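Tillthorpe shared dining room opens its doors again, tables and all

The shared dining room at the Domwood building in Tillthorpe is serving again. Lunch only for now, noon to two, with suppers to follow if the kitchen can find the hands. It closed in February when the old floor started lifting near the sink, and what was meant to be a short break turned into a long one.

First plates went out at noon. Soup, bread, a rice dish, stewed plums. By half past the bread was gone and somebody had been sent up the hill for more.

The work cost $2850, most of it on the floor. Another $825 went on tables and secondhand chairs, and $579 on plates, bowls, cups and cutlery. The money came from the autumn supper sales, plus a grant from Mugo, the hardware store on Mill Road, which also let the group have its tile adhesive at cost.

Fotis Fragkou runs the kitchen and has done since the lunches began. He was up before six on opening day and looked it.

"I wanted the floor to be dull and the food to be good," he said, between trays. "We got a shiny floor. The food, you tell me."

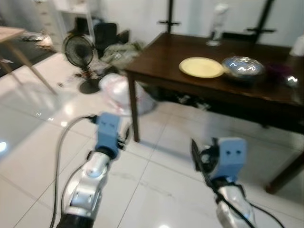 Table setting has changed too. The old way was everything stacked on a trolley by the door, help yourself, and a line halfway down the hall by ten past twelve. Now each table gets its own plates and bowls before people sit down, so the dark wood tables had a pale yellow plate and a shiny metal bowl out well ahead of the soup. Tall bottles go on the tables as well. Servers come round with the pot, and anyone who wants seconds just holds up a bowl.

It is slower to set up. It is a lot quicker once people are in, which was the whole idea, and the first sitting was fed and talking by twenty past.

The tiles are white and glossy and have already split opinion. Easy to mop, says the kitchen. Too bright, say several of the regulars, and slippery if you come in off a wet street. Mats are on order for the entrance. Until they arrive there is an old carpet runner down, and people are asked to wipe their feet on it.

Heat is the other complaint. The room faces south and the windows on the street side were painted shut years ago, by who no one seems to remember. There's a black electric fan standing on the tiles for the time being. Fragkou wants two of the windows freed before summer and has asked Namik, the joinery firm in the yard behind the building, for a price. No answer yet but they did come and look.

What's still missing

The cutlery is a mixed lot. The $579 was supposed to cover full sets and it didn't stretch — plates turned out dearer than the group had planned for, and the knives came out of the budget last. So the drawers hold what was bought plus what was handed in, and what was handed in doesn't match.

Fragkou says he doesn't mind. His view is that a fork is a fork. Some of the diners do mind, a bit, and one table spent a good part of the meal swapping until everybody had a set they liked.

Handles are the real sorting problem. Older diners have asked for something thicker and easier to hold, and the kitchen would like a small box of those kept to one side, marked, so they don't get mixed back in with the rest at washing up. If you have any at home that you no longer use, the kitchen would be glad of them. Same goes for soup spoons, the deep kind. Teaspoons it has plenty of, please no more teaspoons.

Drop-off is at the side door any morning before eleven. Wrap the knives.

Setting the paler tables, the ones with the rounded corners, has its own small argument going. One group lays spoon and fork together on the far side, side by side, so the middle stays clear for the plate. The other group wants them in the usual places, left and right, like at home. Fragkou has told both to carry on as they are untill he has time to care. For what it's worth silver and black cutlery are both in use, and the black cups too, and nobody went without.
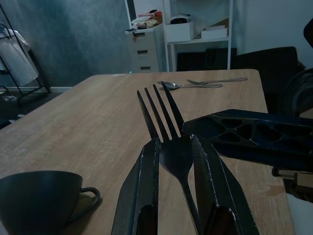 Times, prices and how to book

Lunch is served noon to two. Doors open at a quarter to twelve and the first sitting tends to fill early, so the kitchen suggests coming at one if you can.

A meal is pay what you can. There is a tin by the door, and a card reader that works when it feels like it. Bread and soup are always included, and the main dish changes daily with whatever comes in. A vegetarian dish is on every day. Tell the servers about allergies before you sit, not when the plate lands.

The room can take 100 people at a push over the two hours, across both sittings. Groups larger than six should call ahead or leave a note at the counter the day before. Wheelchair access is by the side door, where the step has been taken out and a ramp put in, also new. Push the bell if the door is shut.

Children are welcome. High chairs are not here yet, two are promised.

Takeout is not back. The containers cost too much and the kitchen wants a few weeks of plain lunches first. People who used to collect for a neighbor can still do so if they bring their own dish with a lid and come after half past one.

Help wanted

Washing up is the weak spot. The new sink is deeper than the old one but there is still only the one, and plates were backing up along the counter by the end of the second sitting. Two people on drying would sort it. Shifts run from half past twelve to three and you get fed first.

There is also a call for someone who can sew. The tablecloths that came out of storage are too short for the longer tables, and the tables are going bare until somebody has time to join a few together. Fragkou quite likes them bare. He has been outvoted.

Anyone who can drive is wanted for the early bread run, leaving the Domwood building at seven and back by eight. The bakery is holding yesterdays loaves as well, at no charge, for soup and puddings.

Names go on the sheet by the kitchen hatch, or leave word at the Mugo counter and they will pass it along.

Suppers next, maybe

The kitchen hopes to try one supper a week once lunches have settled. Six o'clock start, one sitting, a set meal. That depends on the windows, on the washing up, and on finding a second cook, as Fragkou has said flat out that he won't do both ends of the day.

A trial supper may come sooner if the plums hold out. There are a great many plums. A notice will go up on the side door when the date is fixed, and tickets will be kept at the hatch.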